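Wood Floors: The Little Habits That Keep Them Gorgeous

I love a wood-look floor. Ours went down in October two years ago, all 38 square yards of it, and I still get a kick out of walking in barefoot first thing in the morning! People keep asking me what I use on it, so this is the whole routine.

Dust first, always. A microfiber pad on a flat mop picks up grit that a broom just pushes around, and grit is what scratches. Go with the planks and you'll catch what's sitting in the seams (crumbs, mostly, at our house).

Then the damp mop. Damp! Wring the pad until it won't drip, then wring it again. I mix a small squirt of plain dish soap into a bucket of warm water and do one section at a time, drying with an old towel as I go. Please skip the steam mop on laminate, the seams hate it.
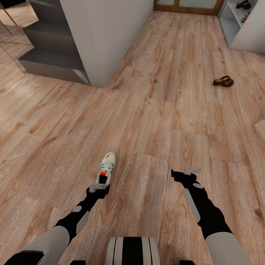
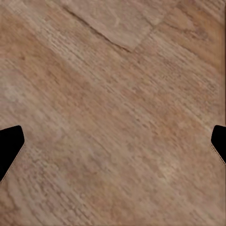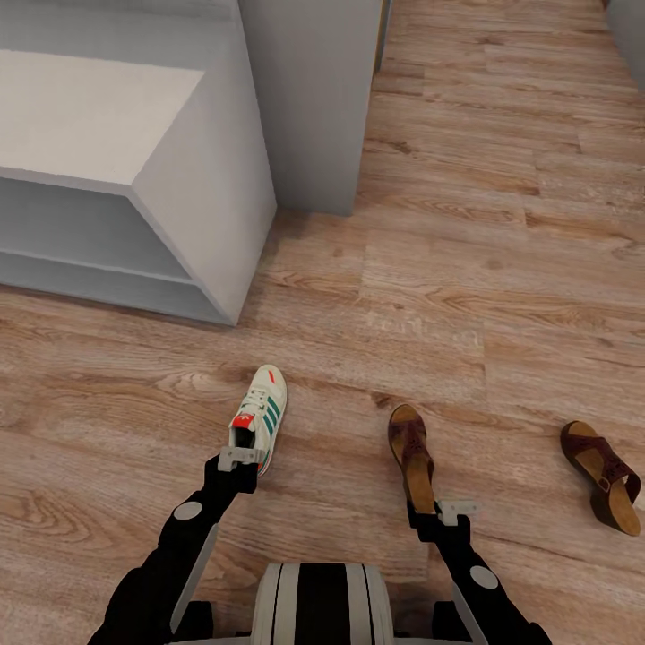
Wood grain in light brown and tan. The last one has the white shelf cabinet and the brown sandal.

Shoes are the other half of the battle. We started leaving ours by the door and the difference in the hallway was amazing. An open shelf is perfect for this, as the pairs get some air and the kids can reach it without help. Put a washable mat in front for rainy days.

Scuffs: a clean tennis ball! Rub the mark lightly and most black heel streaks come right up. For stubborn ones I use a dab of baking soda on a damp cloth, very gently, and wipe it off right away. Try it in a corner first.

Felt pads go under every chair leg. Check them when you change the clocks and replace any that have gone flat or picked up sand. If you've just put down a rug or refinished a real wood floor, give it plenty of curing time before you cover it. I waited 48 hours after a touch-up once and wished I'd waited longer.

Squeaky board? A little talcum powder brushed into the gap works wonders on old hardwood. My neighbor Sibusiso Nkosi swears by powdered graphite, but it's messy on pale floors.

Next up: getting candle wax out of a rug.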